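Clelen — Détartrant en poudre pour le petit appareil de cuisine
Sachet de 214 g, avec cuillère-mesure
Référence Trilik, rayon Entretien

Disponible en boutique et par correspondance

Présentation

Clelen est une poudre blanche à base d'acide citrique, sans parfum et sans colorant. Nous la préparons dans l'atelier Trilik depuis la deuxième année de la maison. Elle sert à enlever le calcaire dans les cafetières, les théières en verre, les carafes, les pommes de douche et tous les petits récipients où l'eau est chauffée souvent.

Dans notre région l'eau est dure. Les clients qui viennent des villages du plateau le savent bien : après quelques semaines, il se forme au fond une couche grise, puis des petites écailles qui tombent dans la tasse. Ce n'est pas dangereux pour la santé, mais le thé perd son goût et l'appareil met plus longtemps à chauffer.

La recette a été mise au point par Sosina Derese, qui était teinturière avant de travailler avec nous et qui connaît bien les acides doux. Elle a choisi un grain assez fin, pour que la poudre se dissolve aussi dans l'eau tiède. L'ancien grain, plus gros, restait parfois au fond ; les personnes qui possèdent encore un sachet avec l'étiquette verte peuvent le terminer sans problème, en remuant un peu plus.

Contenu du sachet

Poids net : 214 g
Nombre de traitements : 6, pour un récipient de taille courante
Cuillère-mesure : en bois de hêtre, placée dans le sachet
Emballage : papier doublé, fermeture à replier
Conservation : au sec, fermeture bien pliée

Le sachet ne contient pas de gants. Pour une peau sensible nous conseillons d'en porter, même si l'acide citrique est connu pour être doux.

Mode d'emploi

Videz l'appareil et débranchez-le. Mettez deux cuillères rases de poudre, versez de l'eau tiède jusqu'à couvrir le dépôt et laissez agir une demi-heure. Si la couche est ancienne, il est préférable de faire deux passages courts. Videz ensuite dans l'évier, puis rincez à l'eau claire au moins deux fois.

Pour une bouilloire, travaillez avec le couvercle grand ouvert — la poudre se verse plus facilement et on peut surveiller le fond.
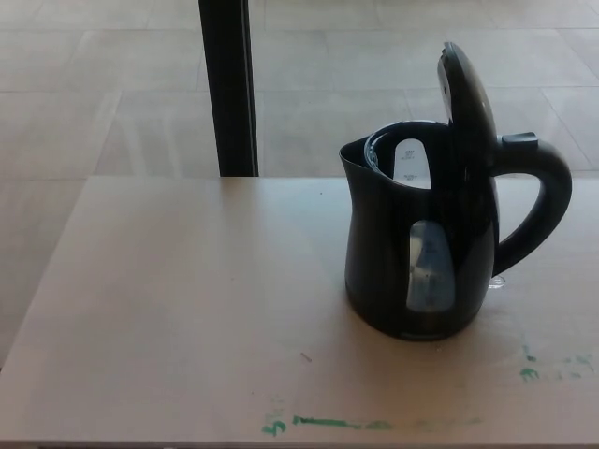 Le filtre du bec, quand il est amovible, se traite à part dans un bol avec une demi-cuillère. Ne frottez pas avec une éponge métallique, elle laisse des rayures où le calcaire s'accroche de nouveau.

N'utilisez pas Clelen sur le marbre, l'aluminium nu ou l'émail abîmé. Ne mélangez jamais avec de l'eau de Javel. Tenez le sachet hors de portée des enfants, et en cas de contact avec les yeux, rincez longtemps à l'eau et demandez un avis médical.

Recharges et envois

La recharge existe en papier simple, sans cuillère. Elle est aussi en vente chez Hettiarachchi, à côté du marché couvert, et à l'épicerie Homero, où l'on peut apporter son propre bocal. Le samedi, Thitima Duangkaew tient le comptoir de la boutique et répond volontiers aux questions sur les matériaux.

Les commandes passées avant midi partent le jour même, sauf le samedi. Un sachet ouvert ne peut pas être repris. Un sachet arrivé déchiré est remplacé — envoyez-nous simplement une photo de l'emballage avec le numéro de commande.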